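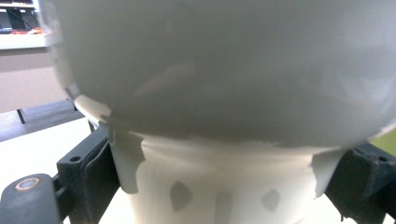 Page last changed: 2 December 2023 by Miroslava Baláž

Getting old paper labels and wrappings off round containers

If a white covering has gone ragged, with grey patches showing and thin flaps curling away near the top, don't try to pull it all off in one go. Work on the flaps first and leave the flat parts for later.

What you need: a washing-up bowl, warm water, washing-up liquid, a plastic scraper, cooking oil and two old cloths. The scraper should have a straight edge. I use a Findska one, but an old plastic card will do.

Start dry. Take hold of a flap close to where it is still stuck and pull it slowly back along the surface. Pulling straight outwards tears it. When it stops moving, go to the next flap – you can come back to the first one once it has been soaked.

Next, wet a cloth with warm water and a little washing-up liquid, wrap it round the container and leave it for 30 minutes. If the container is plain glass, metal or plastic and can go in water, stand it in the bowl instead. Cardboard tubes can't be soaked at all, so stop at the dry stage with those.

Push the scraper round the side, keeping it nearly flat. Wipe the bits off on a cloth as you go or they stick again further along.

Any glue left behind will feel tacky. Rub in a few drops of oil, wait 11 minutes, then wash with hot soapy water. Repeat if needed.

Coated paper takes longer, as water doesn't get through the shiny side. Scratch it lightly with the corner of the scraper before you put the wet cloth on.

Su-chen Yau wrote in to say that a hairdryer on low also softens the glue. It worked on my glass jars – keep it away from thin plastic.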